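Right, thread about the stop button, as a few of you asked why I was so grumpy on Tuesday.

Short version: I pressed stop and one arm stopped. The other one had other ideas.

Some background. Billbridge is our two-arm bench at Trenham. Left arm and right arm share one set of blocks and are meant to pick them up, pass them over and sort them by colour without bashing into each other. Mostly they manage! 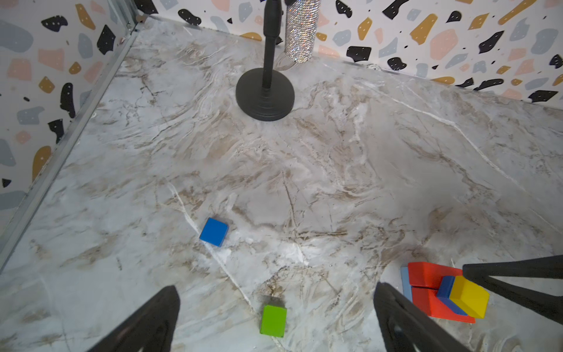
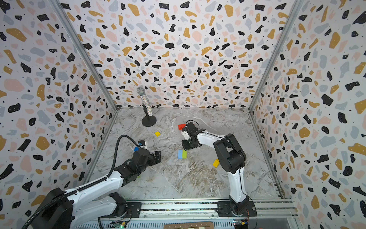 Blocks out on the marble-look floor, Billbridge bench. Both arms are in the second one.

So it's just before lunch and we're running the sort with the arms taking turns in the middle. I've got one eye on the screen and one on the grippers, and I see them both heading for the same block. They're not supposed to do that. There's a rule about who gets the middle.

I hit stop. Right arm freezes straight away, lovely. Left arm carries on, closes its gripper on nothing, lifts, and swings back the way it came. THEN it stops.

It was over in a moment but my stomach went. If you've ever put your foot on the brake and had a tiny pause before the car notices, it was that feeling.

Nothing broken and nobody hurt, I should say that early on. The left gripper clipped the side of the right one on its way past and there's a scuff on the plastic that I can only find with my thumbnail.

My first thought was the button, so I had it open with the meter on it. Perfectly fine. Clicked it on and off like a toddler with a light switch. Second thought was the power supply (it's a Nseir one, secondhand, I've never fully trusted it). Also fine. Sorry, Nseir.

Then Nazma Bandara wandered over with her sandwich and asked what the button is wired to. And I said "the arms". And she said "is it though".

It wasn't. Well, sort of. The button told the computer, the computer told Fandano (our control program), and Fandano told each arm. It was a polite request passed along a corridor. I'd set it up that way in September as a stopgap and then forgotten it was a stopgap.

We pulled the logs. Fandano sends each arm 30 little move commands a second and keeps a queue for each side. The right arm's queue was empty when I pressed the button, so the stop got there at once.

The left arm's queue had 42 moves waiting in it. The stop joined the back of the queue like a good British citizen and waited its turn. Do the sum and that's well over a second of an arm doing exactly as it had been told.

Why was the queue so long? The left arm's link had been dropping out and coming back. Every time it came back, Fandano sent everything it had saved up. So the left arm was living slightly in the past, and that's also why it went for a block that wasn't its turn to have. Two faults for the price of one.

Went back through the older logs with a cup of tea and found the same dropout 11 times before this. Every one of those had cleared itself and the run had carried on, so it never got looked at. I had seen the odd twitch and put it down to a sticky joint. That bit's on me.

What we've changed so far, for anyone with a similar bench:

The button now cuts motor power to both arms directly. No computer in the middle. The arms do sag when the power goes, so we've moved the rest position lower, and hands stay out from underneath.

There's still a software stop, but it empties the queue first and jumps to the front. Should have been like that from day one.

Old commands get thrown away. If a move turns up late the arm ignores it and holds still. It makes the motion a bit jerky when the link's bad and I'm very happy with jerky.

And if the link drops at all, the run ends and someone has to start it again by hand. Yes it's annoying. Nazma has already moaned about it and it was her idea – so there.

We've tested it by pulling the left arm's data cable mid-move, over and over. I stood with my thumb on the button the whole time. It's behaved every time, but I want to try it with both arms loaded before I relax.

Still don't know why the link drops in the first place. My money's on the connector and Nazma's is on the cable flexing every time the wrist turns. There's a packet of biscuits riding on it.

If you've got a bench with a stop button, go and press it while both arms are moving at full tilt. I'd only ever tested ours with them sat still.

Will add to this when the new cable arrives. Replies open if you've had the same thing, especially if you've used a latching connector at the wrist and it's stayed put.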